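Why Do Tall Towers Not Fall Down?

Print this page | E-mail this page

Kids' Corner of the Henmont Building Museum
June 2022

Have you ever looked up at a very tall building and felt a little dizzy? The top is so far away, and the wind is blowing, but the building stays where it is. How is this possible?

Let us begin with gravity. Gravity is the pull of the Earth. It pulls on you, on your shoes, on your dog and on every brick in every wall. Gravity always pulls down, toward the middle of the Earth.

Every thing also has a special point which we call the center of gravity. You can think of it as the balance point. For a cube it is exactly in the middle, when the cube is the same all the way through. For you it is somewhere near your belly button, when you stand straight.
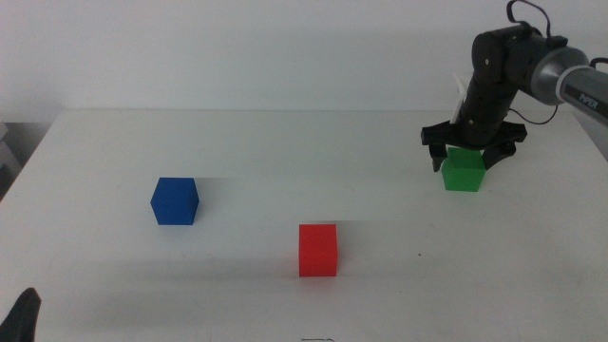
Now comes the important rule. A thing stands safely as long as its balance point is above its base. The base is the part that touches the ground. If the balance point moves out past the side of the base, the thing tips over. Try it with your own body! Stand with your feet together and lean slowly to one side. At some moment you must put out a foot, or you will fall. When you put out the foot, you make your base wider.

This is why many old towers are wide at the bottom and narrow at the top. In our town we have the Ondov Tower, which is 40 meters high. Its walls are very thick at the ground and they become thinner on the way up. You can climb the 248 steps inside and feel how the stairs get more and more narrow.

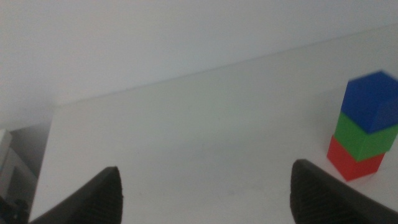 A smooth, plain surface.

The ground is important too. A tower is heavy, and soft ground can sink under it. If one side sinks more than the other, the tower begins to lean. So the builders dig first. They make a foundation, which is a strong part hidden under the building. The foundation of the Ondov Tower goes down 12 meters, until it reaches hard rock.

And what about the wind? Wind pushes a tower from the side. Very tall buildings are made so that they can bend a little bit and come back, like a tree. If you are on a high floor on a stormy day, you can sometimes feel it move. Do not be afraid, the engineers have planned it.

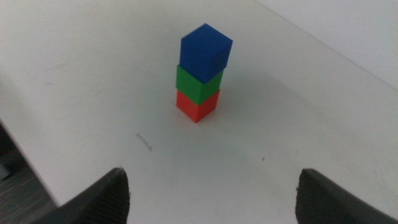
When you build at home, put each block straight on the one under it. A small mistake is no problem, but many small mistakes in the same direction will add up. Put the big and heavy pieces at the bottom. Then blow on your tower, first softly and then harder. Does it stay? Build it one block higher and blow again.

New words

Gravity: the pull of the Earth.
Base: the part that touches the ground.
Foundation: the strong part of a building under the ground.

Print this page | E-mail this page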